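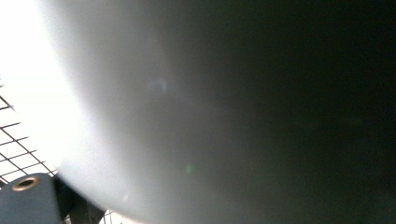
Ticket summary

Site: Wistley handling lab
Equipment: hand-held gripper tool, two-finger, with camera
Reported against: Fornulance Handling Practice, sections 3 and 5
Category: surface contact and camera clearance
Opened: November 2019
Status: closed with actions

Issue as reported

The operator reported that close approaches to a large rounded object were leaving the camera with too little to work from. At the nearest point the smooth gray surface filled most of the view, slightly out of focus, with strong light on one side and deep shadow on the other. The wire grid behind it was the only sharp reference left. The operator asked whether this counts as a breach of section 3 (clearance) or only as a quality note.

A second matter was added to the same ticket by the shift lead: gray scuff marks on the wooden work surface. Section 5 requires that any mark on a work surface be logged before the next session begins.

Log

Entry 1. Ticket accepted by Wistley support. The operator was asked to stop close approaches to the rounded object until the clearance question had been answered. Other work on the table was allowed to continue.

Entry 2. Section 3 was reviewed. The text asks the operator to keep "a usable view of the object and its surroundings" during approach but gives no distance. Support's reading is that a short loss of view at the moment of contact is acceptable. A loss of view during the whole approach is not, and the attempt should be marked as such in the session sheet.

Entry 3. Lighting was raised as a possible cause. The Brulmont site had filed a similar report in which a bright background led the camera exposure to drift. Wistley was asked to repeat the approach from the shaded side and to record both attempts under this ticket number.

Entry 4. The work surface was inspected with the gripper open and nothing between the fingers. Two marks were found near the middle of the board, both thin and nearly in line with the grain. The lower one is longer and broken into dashes.
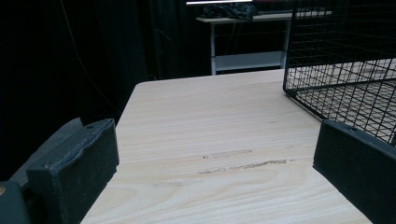 The pattern is consistent with something having been dragged, but the cause has not been confirmed. Under section 5 the cause does not need to be known for the entry to be valid. The operator is required only to give the position, the direction and the date the mark was first noticed.

Entry 5. The wire basket was considered as a possible source. No finding was made. Staff are reminded that baskets and racks are to be lifted clear of the surface before they are moved — this applies to small adjustments as well.

Entry 6. Repeat approaches received from Wistley. The operator's note states that the view held longer from the shaded side. Support has accepted the note and released the hold placed in Entry 1.

Resolution

Clearance: quality note, no breach. Affected attempts are to be kept and marked.
Surface: logged under section 5. The board remains in service. It is to be checked again after 9 sessions, and replaced if the marks can be felt with a fingertip.

Open item

A request has been sent to the Mühlbauer office, as keeper of the practice document, to add a minimum clearance figure to section 3. Until a reply is received, sites should apply the reading given in Entry 2.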